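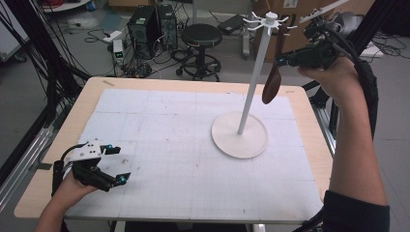

3.2 What the families left in

I went into the Poltport notices expecting jobs and church membership to take up most of the space, and for the older ones they do. A typical notice from 1960 gives you the birthplace, the employer, the surviving kin and the hour of the service, and then it stops. Hobbies hardly get a look-in.

The later notices are a different animal (and a lot more fun to read!). Out of the 500 I coded, the ones I kept going back to were full of small household stuff – pie crusts, card games, a drawer of saved string, the good spoon. I ended up giving kitchen things a code of their own. Figure 2 shows a white mug tree with a dark brown, spoon-shaped utensil on one of its hooks.

Leonie Steinbach read a batch of the same notices without seeing my codes, and we disagreed on 9 of them. Most of those came down to whether "loved to cook" is a hobby or a family role. I'd said hobby, she'd said role, and after going round on it for an afternoon in May we let a notice carry both. Brendan Quinlan's earlier coding sheet has no room for that, so my totals for hobbies and roles shouldn't be set beside his.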